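4.2 Sorting of returned office equipment

The survey covered 319 units received at the Prirnton depot in October. Each unit was logged by type, weight and declared condition before it was sent to one of two streams, reuse or material recovery. The rules for this split were those of Bauerfeind and Eichhorn, with one change: units without a power supply label were held back and checked by hand at the end of the shift.

Sorting times differed between the two depots. At Prirnton a worker handled 20 units per shift, while at Skalden the same task was split between two benches and the log does not allow a figure per person. We therefore report Skalden only as a total. Times for monitors and printers are left out of both data sets, as these go straight to Tusell under a separate contract.

The main source of delay was the state of the cabling. The depots use the Rothe grading sheet, which gives each unit a score from 1 to 3 for ease of access, where 3 means that cables must be moved before the board can be reached. The sheet says nothing about cables that are in the way of one part but clear of another, and graders at the two sites settled this in different ways. Skalden scored the worst spot. Prirnton scored the board as a whole (see Figure 3).

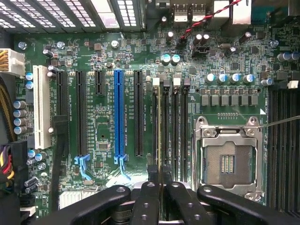
Figure 3. Motherboard in its case, seen from above.

Cable grading was repeated on a Wednesday by a second grader who had not seen the first scores. Most of the disagreements concerned desktop units with their wiring still attached. In Figure 3 the black cables and the power wires lie along the left side of the board, but a twisted red-and-black pair also runs diagonally down from the top edge, toward a small header below the port block. Under the Skalden reading the pair alone can decide the score; under the Prirnton reading it has little effect. Scores from the two sites were not pooled for this reason, and Section 4.3 treats them as separate series.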